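Progress report to the Godoy fund, second period
Laundry handling at Plenuvska: what the machine does, what we do

You asked last time for fewer adjectives and more about the staff. We have tried.

The sorting arm at the Diltden building now runs from 6 a.m. until the early afternoon, when the staff switch it off and enjoy the quiet. Over the period it attempted 1,440 pick-ups from the mixed bin and finished 1,266. The remaining 174 were completed by a human being, usually one who had been standing there with folded arms. Fitted sheets account for a good share of those, and we no longer expect to win that argument this year.

Staffing. Nobody has lost hours, which was a condition of your grant and also of our being allowed into the break room. The 7 people on the sorting line have been moved around, though. Four now spend the morning on folding and repairs. The other three split their time between the line and what the budget calls "demonstration work" and the staff call "teaching it socks." Demonstration work pays the sorting rate plus the small supplement agreed in March. We had planned to drop the supplement after the first period. We were talked out of it in under ten minutes.

Complaints. The main one is pace. The arm is slow, but it is slow without a coffee break, and people downstream find that a steady trickle is more tiring than the old pattern of a rush and a lull. We have put a holding rack between the arm and the folding tables so that work can build up a little. The rack cost less than the meeting at which we discussed it. The second complaint is the warning chime. Feltance, who supply the software, have promised a different one.

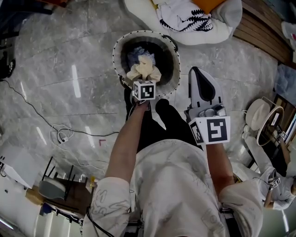

Demonstration work has turned out to be the part of the job people have the strongest feelings about. They put clothes into a basket by hand, over and over, and Feltance turns the recordings into training material for the arm. Dropping a beige cloth on top of a blue garment is not hard, but doing it with a gripper in one hand and a patterned marker cube in the other makes experienced sorters feel like beginners, and they say so. Two of the three have asked to keep doing it. The third would like her mornings back, and will have them from December. We have 134 usable sessions so far, fewer than planned - the first batch was recorded with the wrong settings and had to be thrown out, along with a fair amount of goodwill.

Money. We are slightly under on equipment and slightly over on wages, and request permission to move the difference across. The revised table is attached.

Next period: towels, the new chime, and a second attempt at written instructions that the night crew will agree to read.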